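Local History and Old Buildings
Handout 3: How to read the history of one house
February 2021

In this part of the course we work with ordinary buildings. Castles and big churches have their own books already. A shop, a mill office or a school in a small town usually has no book, so we must put its history together from small papers.

Our building for this handout is the former grain store in Zamstead, on the lane that goes down to the Kun. Most people in the town call it "the Scales". Older maps call it "Lower Store", and in the tax lists it is only a number. Please use the name "the Scales" in your homework, and write the other names in a note.

1. Names come first

A building with three names will appear in three places in the archive. Before you order any papers, make a list of all the names you know, also with bad spelling. In the Zamstead papers the road to Dromolitz is written with one "t" in some years and with "z" in the middle in others. If you search only for the modern form, you lose the oldest letters. 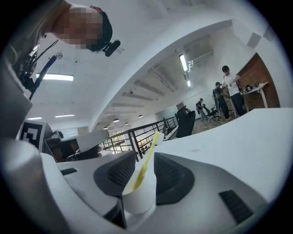
Ask also who used each name. "Lower Store" was used by the owners and by the railroad. "The Scales" was used by the farmers, who came there with their carts to weigh the grain. Both names are correct, but they tell us about different people.

2. Dates on the building and dates in the papers

Over the side door there is a stone with a year on it. Students often take this year as the year of construction. Be careful. A stone can be moved from an older house, and a year can remember a repair. In our case the insurance paper is 19 years older than the stone, and it already describes two floors and a tiled roof. The stone probably belongs to the new staircase.

When two sources do not agree, do not choose the one you like more. Write down both and say where each one comes from.

3. Changes of use

The store was used for grain, then for furniture, and later the ground floor became a bus office for the line to Vummont. Each new use left something in the walls. Look for closed windows, for a change in the size of the bricks, and for floors that are not on one level. 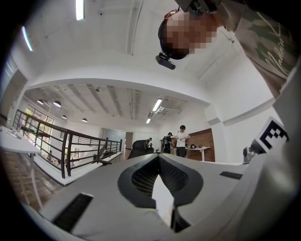 4. Homework for September

Choose one building in your own town. It should be older than the people you can ask about it. Write 500 words, and add the list of names and the list of sources. At least one source must be a map.

The archive room has 18 seats and opens at 10. Bring a pencil, pens are not allowed there. The Zamstead tax lists are kept in the second cabinet, and the railroad letters must be ordered one day before.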